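Section 3. Setting up the Mullska flour mill and grinding a first batch

Last revised Aug 9, 2019 by Peninah Temba. Covers the Mullska and the older Farina, which has the same stones in a different case.

The leaflet in the box says the mill is ready to use in five minutes. Allow an evening. It also says you will never buy flour again, and I would keep a bag in the cupboard until you have eaten a loaf or two.

3.1 Before you plug it in

1. Take out the hopper, the lid and the flour spout. Check the spout for a loose grey washer. If it is missing, look in the bottom of the polystyrene before you write to anyone.

2. Turn the upper stone anticlockwise and lift it out. It is heavier than it looks.

3. Brush both stones with the stiff brush supplied. Do not wash them, whatever the leaflet says about "a light rinse".

4. Put the upper stone back and turn it until it clicks. A half click doesn't count.

CAUTION: Keep fingers and spoons out of the hopper while the mill is connected, even when the switch is off. The switch on the Farina is easily knocked.

3.2 Choosing a place for it

5. Leave 27 cm clear above the hopper, or you will be pouring grain sideways.

6. Stand the mill where the vents at the back can breathe.
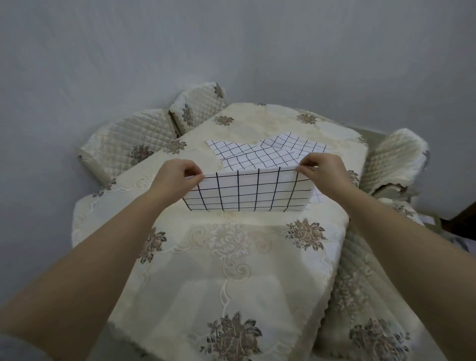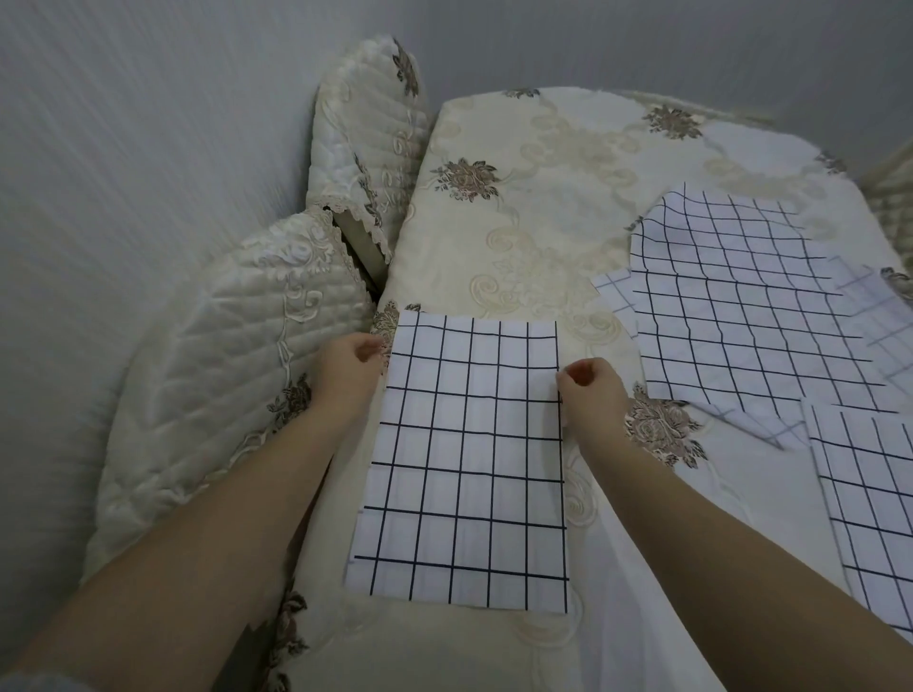
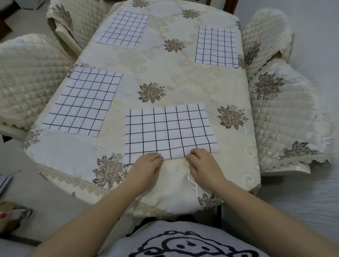

The mill needs a hard, level surface, and I don't believe the claim that its rubber feet will "grip any worktop". Mine walked towards the sink on its first outing. Fabric is worse, as the feet hold the cloth and the cloth slides on the table. If your table is dressed like the one in the last photo, with an embroidered cloth and placemats on top of it, take the whole lot off first. Raised stitching under one foot is also enough to set the thing rocking, and a rocking mill is a very loud mill.

7. Press down on each corner of the case in turn. If it tips, move it. Folded card under a foot works for one batch and then works its way out.

3.3 Setting the stones

8. Turn the dial to 16, the coarsest setting. Plug in and switch on with the hopper empty.

9. Turn the dial slowly towards 1 until you hear a light ticking, then go back one notch. That notch is your finest usable setting. The numbers on the dial mean very little – Cosmin Bucur and I have the same model and our finest settings are three notches apart.

10. Go back to 16 before adding any grain.

3.4 The first batch

11. Pour in 300 g of dry wheat with the mill already running. Starting it with a full hopper can jam it.

12. Bring the dial down to where you want it while the grain is moving.

13. Throw this batch away. It will have stone dust in it. The leaflet calls it "perfectly edible", and I invite whoever wrote that to make a sponge with it.

NOTE: The makers quote 64 seconds for a batch this size. They don't say at which setting. On the finest notch mine takes far longer, and the flour comes out warm. Let it cool before you add yeast.

NOTE: Clasbridge sell a "conditioning rice" for cleaning new stones. Ordinary long-grain rice did the same job for me. Hanne Egilsson swears she can tell the difference, but she has not yet tried it without looking at the packet.

3.5 If it stops

14. Switch off, unplug, and empty the hopper into a bowl.

15. Open the dial fully and lift out the upper stone. Brush away anything packed round the centre. Damp grain leaves a shiny crust, which has to be scraped off with a wooden skewer.

16. Wait for the motor to cool before trying again. The cut-out resets by itself, so there is no button to look for, despite the drawing.

For oats, spices and anything oily, see section 4.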